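**Pavcombe hand-held gripper, light gray**

The Pavcombe is the hand-held gripper Irovitz sells for recording grasps without an arm. It takes the same finger pads as the Lutimcombe, so a set you already own will carry over. Wide-angle camera included.

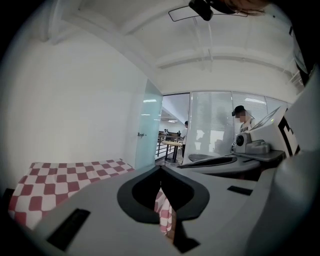
We ran it against the Gallagher over 1000 grasps in November 2021, mostly folded cloth and small boxes. The Pavcombe dropped 10, the Gallagher 45. The Gallagher closes faster and is still the one to buy for heavier parts. On thin fabric its pads tend to slide.

- Battery: swappable, 20 minutes to charge
- Housing: plastic, two halves
- Not included: charger, wrist strap

Firmware from before March won't talk to the current controller. Update over the cable before first use. Spare pads are listed under Parts.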